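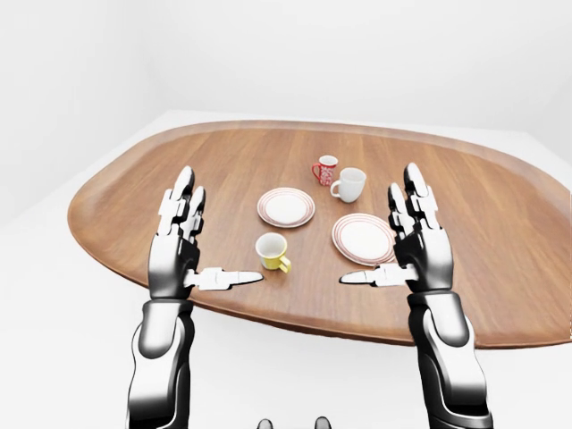
Tabletop Manipulation Group – minutes of the project meeting
Friday, 10:00, Barros room

Chair: Elsie Merrick
Minutes: Gizella Vida
Also present: the two simulation engineers, the policy training subgroup, one visiting student
Apologies: the hardware lead (comments sent by email and read out under item 5)

1. Minutes of the last meeting

Accepted with one correction. Under item 4 the text said that Muta interpolates in joint space between segments. It interpolates the wrist pose and solves for the arm afterward. Gizella has fixed the copy on the shared drive.

2. Actions carried over

Finger retargeting offsets for the thumb: done. The old offsets put the thumb too far inward when the teleoperator's hand was relaxed, and several early recordings had the thumb closing before the palm had reached the mug.

Friction values for the plates: done, but see item 4.

Write-up of the teleoperation procedure: not done. Carried over again. Elsie asked that it be finished before any new operator records, as the last two learned it by watching and picked up different habits.

Move of old recordings to the archive disk: half done. The disk filled up. The simulation engineers will delete the duplicate camera streams first.

3. Muta: results from the October run

Gizella presented. For those who were away last time: Muta takes a small set of teleoperated demonstrations in simulation, cuts each one into segments tied to an object, and moves those segments to fit new object positions. The new trajectory is played back in the simulator and kept only if the task check passes at the end. All of this is for the two-handed tasks in the Brumora suite.

The source set was 108 teleoperated demonstrations on the oval table, with the mugs and plates from the standard tableware group. From these, Muta generated 400 candidate trajectories with new object positions. The task check passed 213 of them. The rest were thrown out automatically.

The visiting student asked if the rejected ones had been looked at by hand. Gizella said yes, for a sample, and gave the main groups of failures:

– The hand arrives at the right place but the approach path crosses another object and knocks it. Most common with the white mug when it is placed close behind the right hand.
– The fingers close on the rim of a mug instead of the handle. Seen mostly when the handle has been rotated well away from its angle in the source demonstration.
– The two arms get out of step. One finishes its segment early and waits, the other is still moving, and the handover happens in the wrong place.
– Plate slides when touched.

The third group took up most of the discussion. In the source demonstrations the operator moves both hands together without thinking about it, and the segment cut treats each arm on its own. When one object is moved farther than the other, the two segments end up with different lengths. At present the shorter one is padded with a hold at the end. One of the simulation engineers suggested padding at the start. Gizella tried this on a few cases during the week and it helped with handovers but made the approach worse, as the waiting hand was then sitting over the objects for longer. 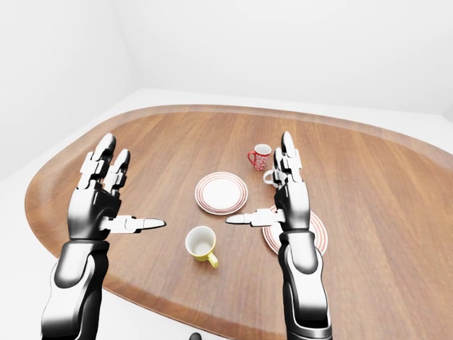

Elsie raised the starting pose. Every episode begins with both hands upright, palms facing in and thumbs pointing toward each other over the table. It is a good pose for the operators, who can match it easily before recording starts. It is less good for generated data, because with some layouts the right hand and forearm begin above a plate or in front of a mug as seen from the head view. The policy then has no clear view of the object it is meant to find until the arm moves.

There were two opinions on this. The training subgroup would like to keep it. A policy on the real robot will also have its own arms in the way, and they think it should learn to deal with that. The simulation engineers would prefer to start with the arms pulled back, and bring them in during the first segment. They pointed out that a fair part of the layout sampling is wasted at present on positions that are rejected for being too close to the hands.

No decision. Both versions will be generated from the same source set, with the same random seeds for the layout, so that the comparison is fair. Gizella will do the generation and the training subgroup will do the training. The start pose is to be written into the episode header, so the two sets can't be mixed up later.

Elsie asked that the pass rate from generation should not be quoted as a success rate for the method in the draft. It tells us how many candidates survive and says nothing yet about how well a policy trained on them does. Agreed.

4. Scene and objects in Drurkaso

The new Drurkaso build is in use on all machines except the one in the corner by the window, which still has the old physics settings and must not be used for generation until it is updated.

Table. The raised rim on the oval table now has a collision shape that matches what is drawn. Before this, a plate pushed to the edge could pass partly through the rim and stay there, and the task check counted it as on the table. The source demonstrations were replayed in the new build after the change. Of the 108, 13 no longer completed. Gizella has watched those and in each case a plate touches the rim where it did not before. They will be left out of the next source set. Nobody wanted to re-record them for now.

Plates. The two ringed plates use the same friction value as the mugs. This was changed last month and changed back. With the lower value the plates moved too easily under the fingertips; with the higher one the operators could drag a plate by pressing on it from above, which we don't want in the data. The engineers propose a separate value for the plate underside. They will try three settings and report.

Mugs. The red patterned mug is the smaller drinking vessel and needs its own grasp template. At the moment it borrows the one from the white mug, and the index finger ends up past the handle. The yellow handle is easy to pick out against the wood and the grasp on it has been the most reliable so far. The training subgroup noted that this could be a problem too – the policy may be learning the color. They would like a version with the handle colors shuffled. Added to the actions, low priority.

Background. The walls and floor are still plain white. The question of adding clutter and textured walls came up again. Elsie's view is that this should wait until the start pose comparison is done, otherwise we change two things at once. The training subgroup agreed, with the note that the real lab looks nothing like this and that they expect a drop when the time comes.

Shadows. Soft shadows are on by default in the new build and make rendering slower. They stay on. One engineer will check whether the slowdown is from the shadows or from the reflections on the arm shells.

5. Comments from the hardware lead (by email)

Read out by Elsie. The thumb range in the simulated hand is wider than on the real one. Several generated trajectories open the thumb further than the real joint allows. This doesn't matter for simulation results but will matter for replay. He asks that the limit be lowered now, before more data is made.

Discussion was short. The limit will be lowered in the model. The 213 kept trajectories will be checked against the new limit and any that break it will be flagged, and left in place for the time being. If there are many, we come back to it.

He also asks who is using his desk drawer for cables.

6. Training plan

The subgroup has one machine free from next week. Planned runs, in this order:

– source demonstrations only, as the baseline
– source plus generated, current start pose
– source plus generated, arms pulled back

Each run uses the same network and the same number of training steps. Evaluation will be on held-out layouts, sampled once and then frozen. The layout file goes in the repository and is not to be edited. Last time somebody fixed a typing mistake in it halfway through and two results had to be dropped.

The visiting student asked whether the generated set could be made larger. Gizella said the generation itself is cheap and the slow part is rendering. More variety in the source demonstrations would probably help more than more copies of the same ones, but this hasn't been tested. Elsie suggested a small test with half the source set and the same number of candidates. The student will take this on with help from Gizella.

7. Any other business

The booking sheet for the teleoperation station is being ignored. Please write your name in it, also for short sessions.

The gloves for the station need new straps. The engineers have a spare pair for now.

Actions

Gizella Vida: generate both start pose sets; write the start pose into the header; check the kept trajectories against the new thumb limit.
Simulation engineers: lower the thumb limit; plate underside friction; grasp template for the red mug; update the corner machine; find the cause of the render slowdown.
Training subgroup: baseline run; freeze the evaluation layouts; shuffled handle colors (low priority).
Visiting student: half source set test.
Elsie Merrick: teleoperation procedure, first draft; rewrite the results paragraph in the paper draft.

The meeting closed at 11:25. Next meeting same time, same room.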